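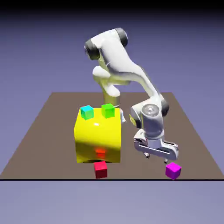 A block-stacking layout in our simulator, arm over the table.

About us

Hi, we're Cultum! We help small shops and school workshops plan for their first robot arm — what to buy, what to skip, and how much to set aside before anyone signs a purchase order.

I started the business in Plirdale after watching my old employer blow a whole year's equipment budget on an arm that couldn't reach the far end of its own bench. I was the one who had picked it (yes, really), so I know how these things happen. The quote looked great, the arm looked great, and then came the mount, the gripper, the guarding and the wiring.

So now I start on screen. You send me your bench measurements and a list of what needs picking up, and I build a simple version with a table, an arm and some colored blocks standing in for your parts. We move things around together on a call and talk about reach, clearance and which gripper makes sense. It's a cheap way to argue!

A planning package is $2000 and covers one workstation. If you want the full cell, with a line-by-line budget and a spare parts list you can hand to your finance people, it's $3298. Extra calls are $100 each, and I don't sell hardware or take a cut from anyone who does.

Our biggest job so far was for Dağdelen, a packaging shop with 42 benches and a very patient production manager. The Brivport school district came next, and we're still working through their list — they vote on equipment every November, so fall gets busy around here.

Bookings for spring planning open on 2nd February. Send me a note through the contact form, and tell me how big your bench is.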